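4.3 Gripper stop during the glassware task

The Petek cell has two grippers over a black bench. It sorts glassware into three white bins set against the wall. In November the right gripper failed to stop when it was told to. The command to open was sent, the controller reported "open," and the fingers stayed closed. One beaker was cracked before the power was cut by hand. No one was hurt.

The fault was logged as a software delay at first. We raised the wait time from 20 to 60 milliseconds and ran the task again. The fault came back on the same day, so the delay was ruled out.

4.4 Bench setup and wrist view

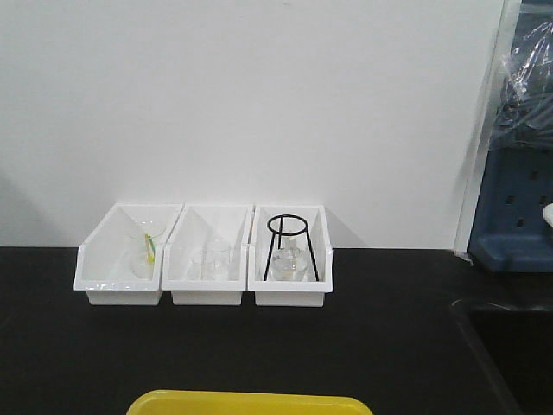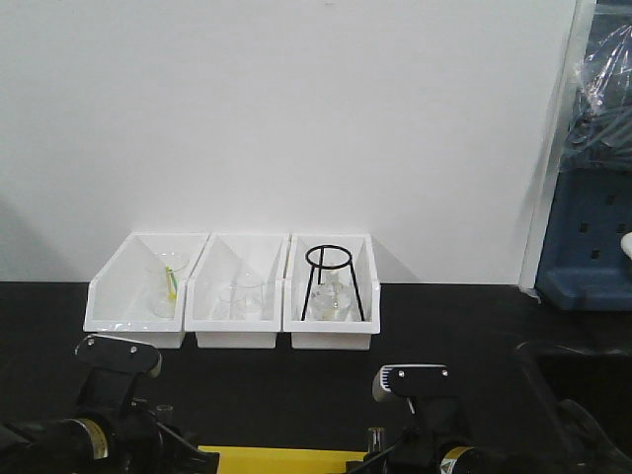
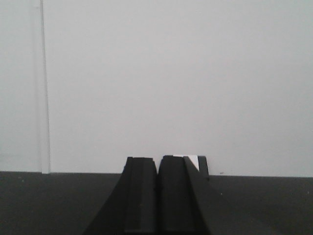
Trarutdale, 26 March 2023

The first two views are from the fixed camera and cover the bins with the glassware and the black tripod stand. The last is from the small camera on the gripper and has both fingers in view against the wall.

The cause was found in the position signal. The Zetbridge board reads the finger position as a raw count. Closed should read 1,000 and fully open 1,670. With the cable bent hard at the wrist, the count jumped to the open value while the fingers had not moved. The controller trusted this value and sent no further command. A second reading would have caught it, but our code took only one.

Three changes were made. The cable was rerouted with a wider bend. The code now takes three readings and stops the arm if they disagree. The motor current is checked as well, and a reading of "open" with a high holding current is treated as a fault.

We repeated the open and close cycle with the cable bent on purpose. The new check stopped the arm each time the count jumped. It also stopped the arm twice with nothing wrong, both times just after startup. This is still open. The Grutero manual gives no settling time for the sensor, and we have not measured it.

Until that is done, the cell is run only with one person at the stop button.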